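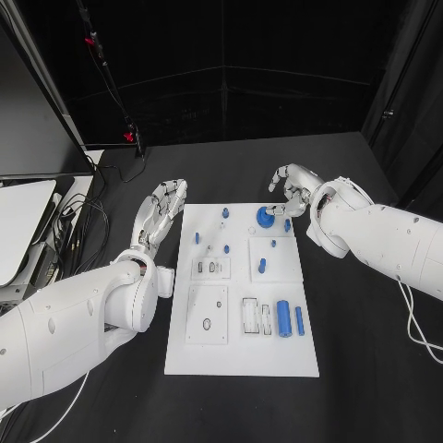
A big piece of beef needs less attention than most people give it, but it does need a plan, and the plan starts the night before. Salt the roast on all sides and leave it uncovered on a rack in the fridge. In the morning, clear more counter than you think you need. I like a white board on a black surface, as the dark background makes the edges easy to see when I'm carving and the guests are already hovering. Set it out early, before the counter fills up with bowls.

Take the roast out of the fridge while the oven heats. Pat it dry again, even if it looks dry. Tie it every couple of inches with kitchen string if the butcher didn't, and tuck in any loose flap at the thin end or it will be gray before the middle is warm.

Cook it low. I use 250 degrees and a probe thermometer, with the tip in the thickest part and away from bone and fat. Time charts are only good for telling you when to start checking. My oven runs cool on the left side, so I turn the pan once, halfway through.

Pull it when the center reads 120 for medium rare. It will climb a few degrees while it sits. Move it to a rack, not a plate, and leave it alone for half an hour. Then put it back in a 500 degree oven for 10 minutes to brown the outside. Open a window first - the fat will smoke.

Carving

Cut the strings off with scissors. Sawing at them with the carving knife tears the crust. Use a long thin blade and let it do the work in full strokes. If the roast slides, put a damp dish towel under the board. Slice only what people will eat in the first round, and keep the rest whole under loose foil.

Drippings

Pour them into a tall jar and let the fat rise. Spoon it off and save it for potatoes. What's left goes into a small pan with a cup of stock. Taste before you salt it.

Leftovers

Wrap the uncut piece tightly and refrigerate it within two hours. It keeps 4 days. Cold slices are easier to get thin, so hold off on cutting sandwich meat until the next day. Hicham Hajji wrote in to say he freezes the end pieces for chili, and I have started doing the same.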